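Chapter 4
Folding: Getting From Heap to Pile

By Darcy Kennedy
June

I learned to fold from my aunt Rokeya Hettiarachchi, who took in pressing for two guest houses in Sondcombe and had opinions about collars that I still hear in my head. She never wrote any of it down. When I started teaching the evening class at Cundale I thought I could do the same and just show people, and for one term I did. Then Hashini Biswas put her hand up in the second hour and asked what the difference was between a fold and a crease, and I stood there with a pillowcase over my arm and couldn't tell her!

So this chapter starts with words, and I'm sorry if you were hoping to get straight to the fitted sheet. (Fitted sheets are in Chapter 6. They aren't as bad as people make out.)

4.1 A few words we'll need

A fold is a place where the cloth turns back over itself. You can undo it by lifting one edge, and if you do it soon enough you'd never know it had been there. A crease is what a fold leaves behind when it has been pressed, or sat on, or left at the bottom of a pile all winter. Every crease began as a fold, but plenty of folds never get as far as being creases, and most of good folding is keeping it that way.

The lie of a garment is how it rests before you've done anything to it. I use this word a lot. A tea towel has an easy lie: drop it and you can find two corners without looking. A shirt has a dreadful lie. It has a front in two halves, a back, a yoke, a collar that wants to stand up and two sleeves that go wherever they like, and all of it moves when you move any of it.

The long edge is the side you line everything else up with. On a towel you can choose. On a shirt it's one of the side seams, and if you pick the left one this time you should pick the left one every time, or your pile will lean.

Last one. The working side is whichever side of the table you take things from, and the finished side is where they go. I put my tub at the back and my pile on the right, and Sumaiya Rathnayake in my June group does it the other way about and is quicker than me, so please yourself.

4.2 Why shirts come first

Most household books begin with towels, and I can see why. They're flat, they're square and you feel clever by the end of the page. I used to begin there too. The trouble was that people got into towel habits. They'd pick up a shirt by two corners, as though it had corners, give it a shake and slap it down, and then spend longer sorting out the sleeves than they had spent on a whole stack of towels.

If you start with a shirt you have to learn to flatten before you fold, and once you've learnt that, everything else in the basket is a rest. I now give beginners a checked shirt for their very first go. Checks are wonderful for this – you've got ruled lines printed all over the thing, and if they wander off at an angle you can see straight away that the cloth is twisted underneath. Plain cloth will hide that from you until you turn it over.
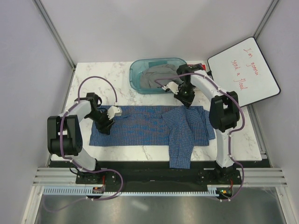
What nearly everybody does at this point is get one half beautifully smooth and then start folding, and leave the other half to sort itself out. It won't. A shirt that is flat on one side and bunched on the other has all its spare cloth pushed up into the bunched side, and the first fold you make will trap it there. Go to the messy half first. Find the sleeve, wherever it has got to, and draw it out straight from the shoulder. Then put one palm flat in the middle of the back and sweep outwards with the other, towards the hem.

Sweep, don't tug. Tugging pulls the weave out of square, and on a soft old shirt it can stay out of square until the next wash. I like to keep the holding hand quite still and let the moving hand do the travelling. Chaminda Khan describes it as stroking a cat that might leave, and I've never come up with anything better.

4.3 The table

You want something smooth, at hip height, with room for a shirt laid out and a bit to spare beyond the sleeves. A bed is too low and too soft, though I know that's where most folding gets done. Cloth sinks into a duvet and you end up patting at it. A kitchen table is lovely if you wipe it first and let it dry. I did a whole batch of napkins once on a worktop that had a ring of jam on it, and we shan't go into that.

Very slippery surfaces have one drawback, which is that a light shirt skates about on them. If yours does, lay the heavier side down first and let it settle before you go after the sleeves. Some people put a sheet underneath. I did for years, and I've gone off it, as the sheet rucks up and then you have two things to smooth.

Keep the unfolded things in a tub or basket within reach, and take out one at a time. It sounds fussy. But a table with three shirts on it is a table with no room to fold any of them, and you'll find yourself leaning on one while you do another. The heap can stay as crumpled as it likes in the tub. It'll have its turn.

4.4 How flat is flat enough?

This was the other question I got asked at Cundale, and it's a good one. You aren't ironing. Little ripples round the buttons don't matter, nor does a collar that won't quite sit. What matters is that no part of the cloth is doubled up where you don't mean it to be. Run your palm over the whole shirt with your eyes shut. If you feel a ridge, stop and chase it out to the nearest edge. If all you feel is cloth, you're ready.

It takes me 23 seconds to flatten a shirt and 8 to fold it. I timed it for this book and was quite put out, as I'd been telling people for years that the two jobs were equal. Don't aim for my numbers. When I began I was spending a couple of minutes over each one, with a good deal of muttering.

Before you go on

Fetch one long-sleeved shirt, checked or striped if you own one. Crumple it up properly, drop it on your table and flatten it without folding it at all. Do that until you stop having to think about where the sleeves are. My classes usually groan at this, and then go quiet, and then somebody gets the knack of the sweep and wants to show the person next to them.

In 4.5 we'll bring in the side seams and make the first fold, starting with the sleeve nearest you.

Contact the author c/o Patwary Books | © Patwary Books, all rights reserved | Back to top
Shared 200 times | 8 comments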